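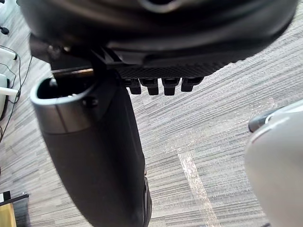
Wrist-view pretraining, does it hold up?

dirnance_dan
24th July
Finished the ablation. 1616 demos with the wrist view only, then the same demos with the overhead view added. Wrist only won on grasping by a margin I'd be embarrassed to publish without a rerun. So I'm rerunning it.

prulent
How many seeds?

dirnance_dan
3

prulent
Ah. A vibe, then.

kettlecorn
Be nice, he has a day job. Dan, was the carpet the same in train and test? Ours learned the stripes and fell apart on plain tile.

dirnance_dan
Same carpet – gray, striped, and yes, I know. 700 of the demos were done back in April on a different floor, so it isn't all stripes.

prulent
Then hold those out and test on them. Otherwise you've measured how well it knows your rug.

vamirari
I don't buy the rug theory. We swapped floors and lost nearly 4 points, which I can live with. Lighting hurt us a lot more. Glare on the floor moves every time the sun does.

kettlecorn
4 points on what, though? Your objects were all foam blocks.

vamirari
Very graspable foam blocks.

dirnance_dan
Fine, holding out the April set. Two more seeds are queued as well.

prulent
Five seeds! Look at you.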